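Schulverpflegung Santoso
1/16 Zum neuen Halbjahr stellen wir die Zwischenmahlzeit am Vormittag in allen von uns belieferten Grundschulen und Horten um. In diesem Thread informieren wir Eltern, Schulleitungen und pädagogische Fachkräfte über die wesentlichen Punkte.

Schulverpflegung Santoso
2/16 Die Umstellung betrifft 2.324 Kinder. Das warme Mittagessen bleibt unverändert, ebenso die Bestell- und Abmeldefristen.

Schulverpflegung Santoso
3/16 Bisher wurde die Zwischenmahlzeit als abgepackte Einzelportion geliefert. Künftig kommt sie in Schalen für jeweils eine Tischgruppe. Die Kinder bedienen sich selbst, die Fachkräfte unterstützen bei Bedarf.

Schulverpflegung Santoso
4/16 Grundlage ist die Elternbefragung aus dem Dezember. Es gingen fast 400 Rückmeldungen ein. Am häufigsten genannt wurden: zu viel Verpackung, zu süße Milchprodukte, zu wenig Rohkost.

Schulverpflegung Santoso
5/16 Fester Bestandteil jeder Lieferung sind Gemüse der Saison, ein Vollkornprodukt und frisches Obst. An zwei Tagen pro Woche kommt ein Aufstrich hinzu, im Wechsel Kichererbse, Kräuterquark und Rote Bete.

Schulverpflegung Santoso
6/16 Gesüßter Joghurt entfällt. Naturjoghurt wird weiterhin donnerstags geliefert, dazu Obstkompott ohne Zuckerzusatz in einem getrennten Behälter.

Schulverpflegung Santoso
7/16 Zur Portionsgröße: Wir kalkulieren mit 80 Gramm Gemüse pro Kind und Vormittag. Nachlieferungen am selben Tag sind nicht möglich. Bei dauerhaftem Mehrbedarf bitten wir die Einrichtungen um Mitteilung über das Kundenportal.

Schulverpflegung Santoso
8/16 Allergien und Unverträglichkeiten: Kinder mit hinterlegtem Attest erhalten ihre Zwischenmahlzeit weiterhin einzeln verpackt und namentlich gekennzeichnet. Ein erneuter Antrag ist nicht erforderlich. Änderungen sind schriftlich einzureichen.

Schulverpflegung Santoso
9/16 Nüsse und Sesam werden in der Zwischenmahlzeit nicht verarbeitet. Der Kichererbsenaufstrich wird daher ohne Tahin hergestellt.

Schulverpflegung Santoso
10/16 Brot und Vollkornstangen beziehen wir künftig von der Bäckerei Gralletti. Gebacken wird in der Nacht vor der Auslieferung. Die Zutatenlisten stehen ab der ersten Lieferwoche im Portal zum Abruf bereit.

Schulverpflegung Santoso
11/16 Was wir Familien für die Brotdose empfehlen: An Tagen mit Hortbetreuung genügt in der Regel ein kleines Frühstück von zu Hause. Gut geeignet sind ein halbes belegtes Brot, Gurkenscheiben oder ein Stück Käse. Süßigkeiten und Fruchtquetschen bitten wir nicht mitzugeben.

Schulverpflegung Santoso
12/16 Jedes Kind benötigt ein eigenes Stofftuch als Unterlage am Platz. Geeignet sind schlichte Geschirr- oder kleine Handtücher, waschbar bei 60 Grad und mit Namen versehen. Die Tücher werden am Wochenende zum Waschen mit nach Hause gegeben.
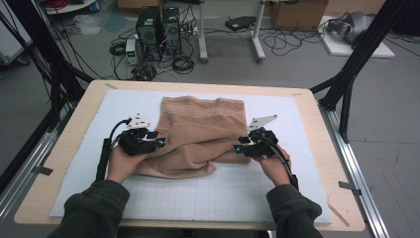
Schulverpflegung Santoso
13/16 TERMINE UND ZUSTÄNDIGKEITEN
Die Auslieferung erfolgt bis 9:15 Uhr. Leere Schalen werden am Nachmittag mit den Behältern des Mittagessens abgeholt. Eine Vorreinigung durch die Einrichtung ist nicht notwendig, Speisereste sind jedoch zu entfernen.

Schulverpflegung Santoso
14/16 Der Elternbeitrag für die Zwischenmahlzeit bleibt bis zum Ende des Schuljahres gleich. Familien mit Anspruch auf Leistungen für Bildung und Teilhabe reichen ihren Bescheid wie bisher beim Schulträger ein.

Schulverpflegung Santoso
15/16 Nach den ersten sechs Wochen befragen wir Kinder und Fachkräfte zu Geschmack, Menge und Ablauf. Die Ergebnisse veröffentlichen wir auf unserer Internetseite und an dieser Stelle.

Schulverpflegung Santoso
16/16 Fragen zum Speiseplan richten Sie bitte an die Ernährungsberatung, Fragen zur Abrechnung an den Kundenservice. Anfragen zu einzelnen Kindern können wir aus Gründen des Datenschutzes in den Kommentaren nicht beantworten.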